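Back to the drawing room: news from the Wenberg evening courses

After the winter break the technical drawing course in Bornen starts again in February. We had 39 registrations in the autumn and we expect the same this time, so please send your form early if you want to keep your place. The fee is 80 for the whole term, paper included. Pencils you bring yourself.

The big change is the room. The old one in Orellana House had high windows, which was pleasant, but after four in the afternoon the light was too weak for fine lines. From this term we work on white tables, and those of you who draw on tracing paper will notice the difference at once. 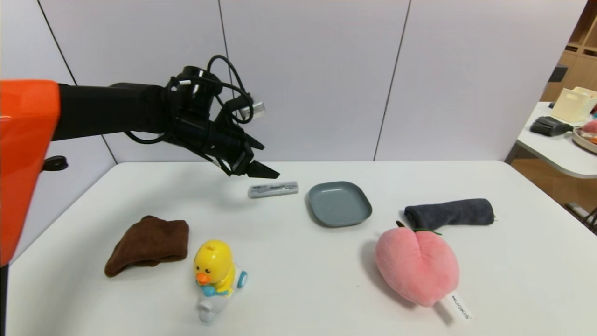
White table, pale wall.

The first half of the course stays as it was: lines, angles, lettering, then simple plans of a room or a piece of furniture. In the second half we add geometry by hand. Several members asked for this, also some who draw on the computer all day at work and miss the paper. We will divide a circle, construct a regular pentagon and learn how to draw an oval which really looks like an oval. No mathematics from school is needed.

For this part you need a compass. An old one is fine if the hinge is not loose. Please keep it in a case, so that the point does not damage your bag or your fingers.

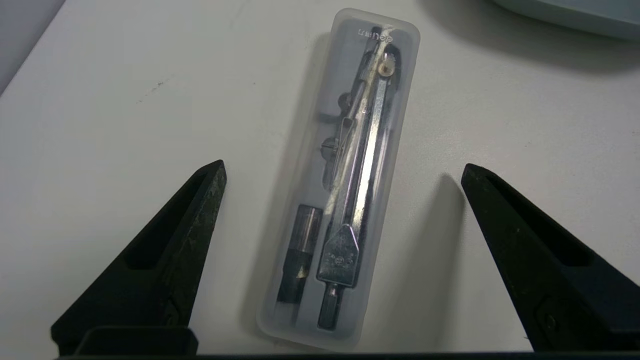 What to bring to the first evening

Two pencils, one hard and one soft, a good rubber, a ruler of 30 cm and your compass. Set squares are in the room. The lesson begins at half past six and ends at 8 sharp, as the building closes shortly after.

The exercise book by Weklow is again our course book. It has 329 pages and we will use perhaps a third of them, therefore it makes sense to share one copy between two people. Used copies can be left on the shelf next to the entrance, with your price written inside the cover.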